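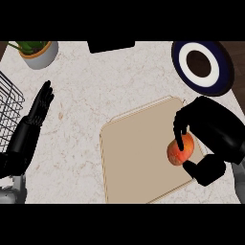 Our group spent the spring term asking why fruit goes brown and soft at such different speeds in home kitchens, and I have to say I grew very fond of the subject along the way! We kept 28 pieces on the counter and 43 in the refrigerator, all of one variety called Alemneh, and wrote down the softness every evening. Skin color turned out to be a poor guide, which surprised us. A fruit that is mostly red with patches of orange and yellow, like the one over the cutting board, could be at any stage at all, so we went by feel and smell instead (my roommates were very patient about the smell).

The counter fruit softened first, as our families had always told us it would. We would like to repeat the whole thing in July, when the kitchen is much warmer, and add a second variety, Flirov, if the market still carries it.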